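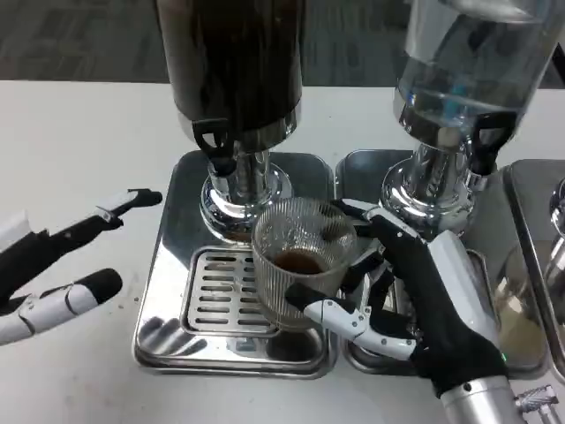 饮料台与早餐厅:法尔盖特(Fallgate)会馆开放日走访记

5月16日一早我就出门了,本来想着早点到能占个靠窗的位置,结果在门口和一位带着两个孩子的妈妈聊了好一会儿,进去时签到处已经排起了队。门票不收钱,登记个名字,领一张折页,就可以自己慢慢逛。折页印得很朴素,背面是楼层图,我一直留着,现在夹在厨房的菜谱本里。

先说饮料台吧,我在那儿站得最久。白色的台面上并排放着不锈钢饮料桶,黑色的小拉杆朝前伸着,底座擦得锃亮,弯弯的,周围的东西都映在上面。左边那只桶身又高又深,装着棕黑色的东西,看样子是咖啡;旁边一只是透明玻璃的,装的是清水,里头泛着一点蓝,看着就凉快。每只桶下面都垫着不锈钢接水盘,左边那只盘上还有一块带长条孔的格栅。我家里那只饮料桶底下一直垫抹布,看完回来就想换掉了。

杯子我也喜欢,是竖条纹的透明玻璃杯,杯底有一点深褐色的时候,那些棱子特别好看。负责早餐厅的Chutima Panyasiri女士见我老盯着杯子,笑着过来搭话。她说这种杯子他们一共备了200只,四月份才换的,之前用的是光面的,手一湿就打滑。我问她拉杆难不难用,她说往下按就行,别急,先把杯子放稳,杯口靠近一些,免得溅出来。她还说客人最常犯的毛病是倒得太满,端着走两步就洒在地毯上。早餐厅外面铺的正是灰色地毯,怪不得她这么上心!

咖啡豆是Chaiyaporn家的,中度烘焙,我喝了两杯,第二杯加了水,味道反而更顺口一点(我知道讲究的人要摇头)。点心只有两样,椰丝小饼和一种咸的薄脆,薄脆去晚了就没有了。

十点半跟着Eetu Ahonen先生的小队参观后厨。我们这一队7个人,他讲话慢,芬兰口音,特别耐心,有位老先生连着问了好几遍洗碗的水温,他每次都从头答起。后厨比我想的窄,两个人对面走要侧身。饮料桶每天收工后拆开洗,龙头部分单独泡,泡多久他讲了,我没记住,回来翻笔记只写了“泡”一个字。接水盘最容易被忘掉,他说新来的同事头一个星期几乎都会漏。清洁剂用的是Dritine,闻着有一点柠檬味,洗完要多冲一遍。

楼上的Ovura厅平时办讲座,能坐500人,那天空调开得太足,我披着外套还觉得冷,听了半场就下来了。小卖部有同款的条纹杯,我买了两只,用报纸裹着放在背包最里面,一路都不敢靠着坐。

想去的朋友注意几点。停车场很小,坐公交更省心,从车站走过来是一段缓坡。早餐厅上午人最多,午后就松快了,可以坐下来慢慢喝。后厨参观要在签到时一并报名,现场加不进去。带小朋友的话,饮料台的高度他们够着有点吃力,大人帮忙接一下比较稳妥。下次开放日的日期还没贴出来,签到处可以留电话,我留了。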